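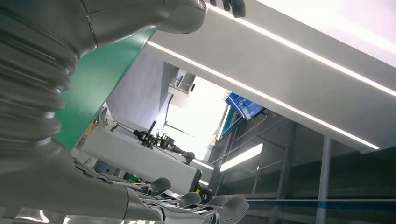 Aug 15, 2019

In at the Gustow room before eight. Lights on first, then the meter. 652 lux at the middle of the green top with both linear strips on and the blinds as they were. The window end reads much higher and the number there is useless once the sun moves, so I logged only the middle. Blue screen left on from yesterday. Turned its brightness down to 70 percent.

Wiped the green surface with the Wirniser cleaner, diluted to the line on the cap. It leaves a slight drag for a few minutes. The white desk got plain water.

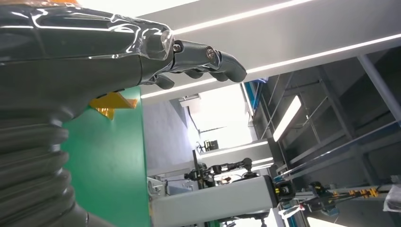 The cable question is still open. Yellow and black ones are bunched along the bar with clips, and the clips are the wrong size for the bar. They hold, but they rotate. I would like a flat strap at each end and one in the middle. Wrote to Eshun for a price on the short straps - last time they quoted only full cartons.

Before lunch I worked on the bottle. Orange plastic, white and blue label around the middle, film over the cap end. The film is the part I care about. If it is gripped near the neck it slides before the bottle does, and then the wrap has a crease that catches on the box flap going in. Held level with one grip near the neck and one at the base it stays put. Noted as the standard hold.

The box itself is flattened next to the table with the yellow tape still on it. Too much tape. The loose strips hang over the side and stick to sleeves. Next time cut at the seam and peel toward the flap.

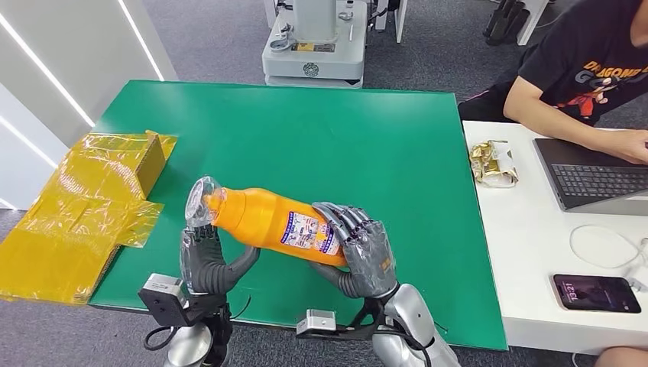
Afternoon

Stock sheet from Vekidow came through. Opening balance 3,128 labels, closing balance 2,051. The difference does not match my own sheet and I think one roll was entered twice in August. Left a query in the margin and did not correct it.

Somebody's snack wrapper on the white desk, gold foil. Binned it.

Tried the room with the upper strip off. Glare on the bottle film was lower but the small blue print on the label became hard to read from standing height. Strip back on.

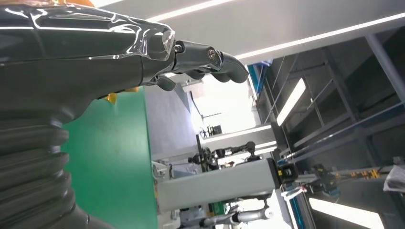

The clear plastic wrap needs a decision too. It wrinkles, and every wrinkle throws a bright line from the ceiling lights, so judging whether a surface is clean takes a second look from the side. Matte film exists in the Wirniser list at a higher price. Asked for a sample sheet.

To do tomorrow: meter reading again at the same spot, tape off the box, straps if Eshun answers. Left at 5:40.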